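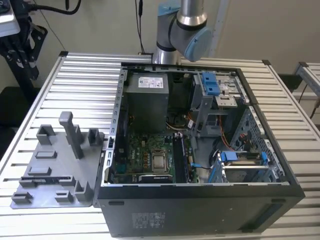

What does the method learn?

Perness learns a correction to a scripted motion. The script carries the arm to a nominal pose above the part, and the learned policy adjusts position and wrist angle over the last stretch of travel, where fixed coordinates are least reliable.

Which task was it evaluated on?

Removal and reinsertion of components in desktop computers: memory modules, drives and internal cables. The tower lies on its side on a slatted aluminum worktable with the side panel off, so all approaches are made from above. A gray 3D-printed fixture plate with raised blocks and posts lies flat next to it.

How much training data was used?

505 demonstrations, all recorded on one model of tower. Of these, 261 cover memory modules. The rest are split unevenly between drives and cables, with cables the smaller share. Demonstrations in which the operator released and re-gripped the part were kept.

How is success defined?

For memory, the module must be fully seated with both ends level, checked by hand after the arm has withdrawn. For drives, the caddy must be latched. A trial ends as a failure after 60 seconds, or earlier if the force limit trips. Partial insertions count as failures.

Does the policy need a CAD model of the case?

No. It needs a nominal pose for each part, accurate to 13 mm. We set these by jogging the arm to each part once per case model and saving the result. Beyond that error the correction tends to move toward the wrong slot, and the trial is usually lost.

How does it compare with Clokier?

Clokier plans the full motion from a depth map. It does better than Perness when the case has been shifted a long way on the table. It does worse on memory, where slot walls are thin and depth readings near them are noisy. The paper reports both methods with the same arm and the same force limit.

Why are the cable results weaker?

Cables move when neighboring parts are touched, so the saved pose goes stale during a trial. The policy also sees little of the plug once the fingers close around it. We tried a second camera angle - it helped with wide connectors and made no difference with thin ones. Cable results are reported separately and are not part of the headline score.

Can the drive bay be handled without retraining?

For a bay of the same type in the same orientation, yes. Clip shape matters more than bay position. We have not tested cases that use screws.

Is the code available?

The training code and the Tang controller interface are in the Skitness repository. The force-limit settings are stored per arm and should be checked before the first run. The February release changed the order of the wrist angles in the log format, and older logs must be converted with the script in the tools folder.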